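Gindedico Open Robotics Forum
Methods and Results > Simulation
Topic: Segment-level success criteria for long tabletop tasks (Bostalura set)

bostalura_bench
Posted Apr 5, 2024
Maintainer

The Bostalura working group is circulating a proposed change to the way long tabletop tasks are scored, and comments are requested before the change is adopted. At present, an episode receives a single mark at its end. A policy that completes most of a task and fails at the last step is given the same result as a policy that never moves.

Under the proposal, each episode is divided into segments at changes of contact, and each segment is scored on its own. The evaluation covered 3563 simulated episodes on the marble counter layout. Agreement between the automatic segment boundaries and those placed by human raters was 80 percent, with a match defined as a difference of 10 time steps or less.

The still that follows is from the drawer cabinet layout, which produced most of the disputed boundaries.
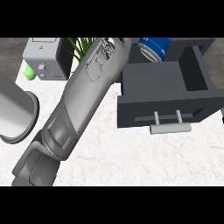 Figure 1. Simulated counter layout with the drawer slightly out. The blue can lies on its side behind the cabinet.

Written comments may be posted in this topic.

trumov_lab_2
Reply #1

Our group has used the Trumov scoring scripts for two years and supports the general direction. We have one objection. Dividing an episode by contact assumes that contact is a reliable signal. In our own runs, a finger that grazes a can for a single time step opens a new segment, and the resulting score is lower for reasons unrelated to the policy. The proposal does not state a minimum contact duration. It should.

quiet_actuator
Reply #2

I would like to register a stronger disagreement than the one above. The end-of-episode mark is crude, but it is difficult to game. Once partial segments carry credit, published results will be tuned to the easy segments. Reaching toward an object is easy. Placing it is hard. A table that averages the two will look better than the system it reports on.

bostalura_bench
Reply #3

In response to #1: a minimum duration is set in the configuration file, with a default of 14 time steps. Its omission from the announcement was an error and the text will be corrected.

In response to #2: the end-of-episode mark will be retained and must be reported beside the segment scores. The group does not intend to permit one without the other.

hagglund_sim
Reply #4

Writing on behalf of the Hägglund simulation team. We reviewed the can episodes separately, as they account for most of our differences with the automatic boundaries. Our raters divided into two camps over frames such as this one.
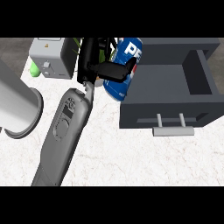

Figure 2. Gripper finger against the blue Pepsi can, which is tilted slightly and appears to be slightly above the countertop.

One camp begins the "hold" segment at first touch. The other waits until the can is clear of the surface. From this angle it is hard to be certain how much of the can's weight the gripper carries, and raters who were shown a single view disagreed far more often than raters who were also given the simulator's contact forces. We recommend that raters receive the forces in all cases.

trumov_lab_2
Reply #5

That recommendation would defeat the purpose of the comparison. If the raters read the same contact forces as the automatic method, agreement will rise, and it will tell us very little. The raters should work from images only, with a second camera view added.

hagglund_sim
Reply #6

The concern is fair. We would accept two views without forces, provided that the single-view figures are also published. Our preference for the "clear of the surface" rule stands.

quiet_actuator
Reply #7

Mandatory reporting of both scores answers part of my objection. I continue to oppose any averaged figure in the summary table. Please list the segments in separate columns, with "place" first.

bostalura_bench
Reply #8

The separate columns are accepted. The two-view rating will be carried out on the can episodes first and the drawer episodes afterward, and the revised document will be posted in August. The start of the "hold" segment remains open, and further comments on that point should state which rule the poster's own group applies at present.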